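Zencombe Hearing and Balance: Frequently Asked Questions

Most of these come from the front desk, where Imelda Estrella has been answering them since long before we had a website. She would like her afternoons back.

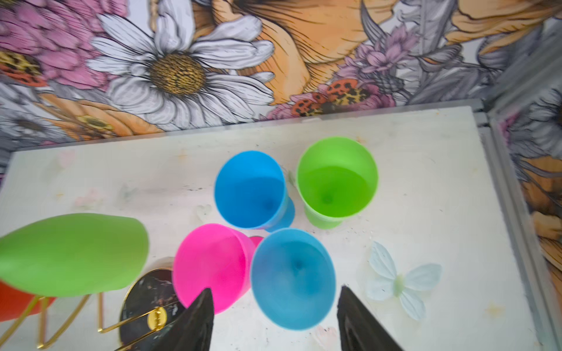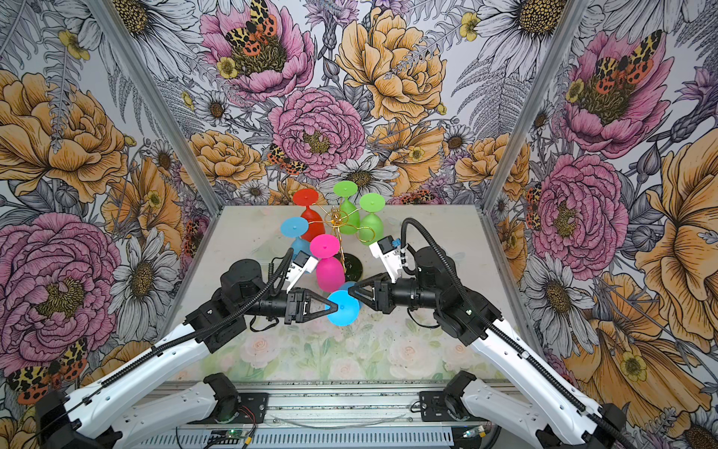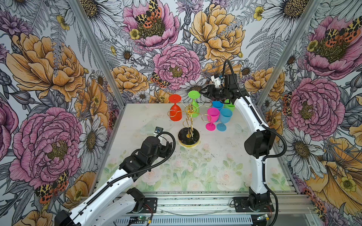 Your First Visit

Do I need a referral?
Usually no. Some insurance plans want one anyway, so call yours first and bring a book for the hold music.

How long does a hearing test take?
Plan on an hour. The part in the booth is shorter than people fear, and you can't fail it, though plenty of patients try to cheat by guessing at the beeps.

Should I bring my spouse?
Please do. Spouses tend to arrive with examples.

Can you take out earwax?
Yes, in most cases. Put down the cotton swabs.

Costs and Parking

What if I don't have insurance?
A full hearing test is $199, payable at the desk. Hearing aids are priced separately, and Marjorie Bunting in billing will go over the numbers with you before you sign anything.

Where do I park?
In the Vineck Street garage, which has 267 spaces and a talent for hiding them. We validate.

What if I'm late?
We hold your slot for 15 minutes. After that we'll rebook you.

Do you return calls?
By the end of the next business day. If you missed ours, check your voicemail, and turn it up.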